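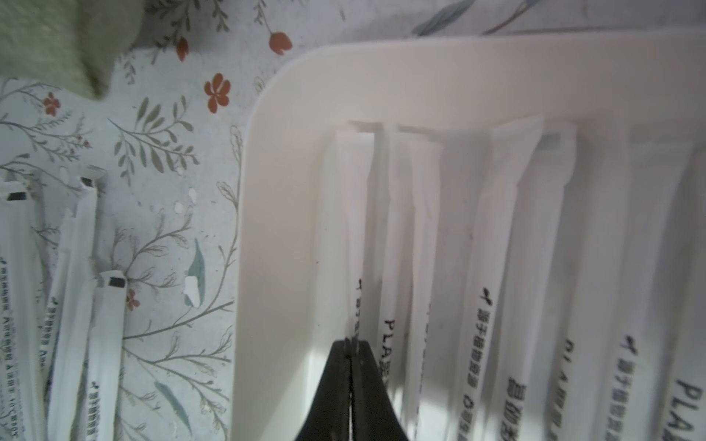 Start with the gripper fingers and work back to the arm, Awan told us when we asked how a small packing shop ought to plan its first robot purchase. Most buyers do it the other way around. They pick an arm, spend the money, and find there is little left for the parts that touch the product.

Home News Features Buyer's Guide Subscribe

Paper-wrapped drinking straws are a fair test. They are light, they roll, and the wrappers crease. Skemer, which packs table supplies for cafes, set aside 3000 dollars for fingers, trays and fixtures before it asked for a single quote on arms. A spare pair of fingers from Prindell came to 85 dollars, and the shop budgeted for 16 pairs over the first year.

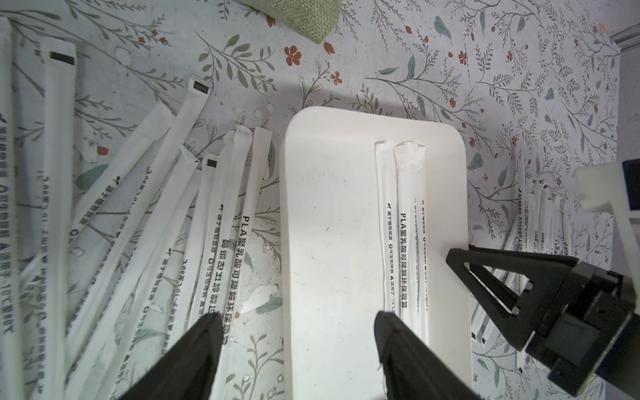 Two arms cost more than twice what one does, according to Cladard, once you add the second controller, the cabling and the hours spent keeping them out of each other's way. Skemer priced both layouts and kept the two-arm quote open until November.

Training time belongs in the budget too. The shop planned for 566 practice runs and put a wage against every hour of them. Floor space, a spare camera and shipping on returned parts went on the same sheet. 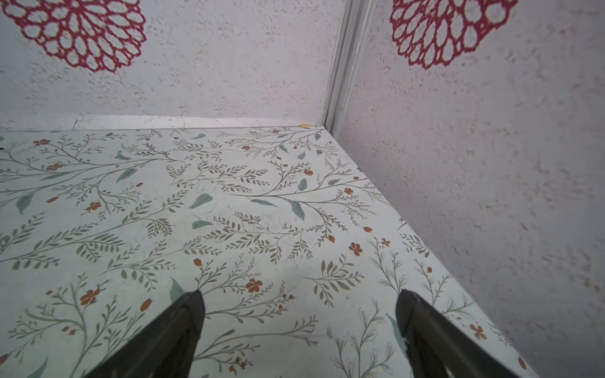
Gripper fingers open above the patterned work surface.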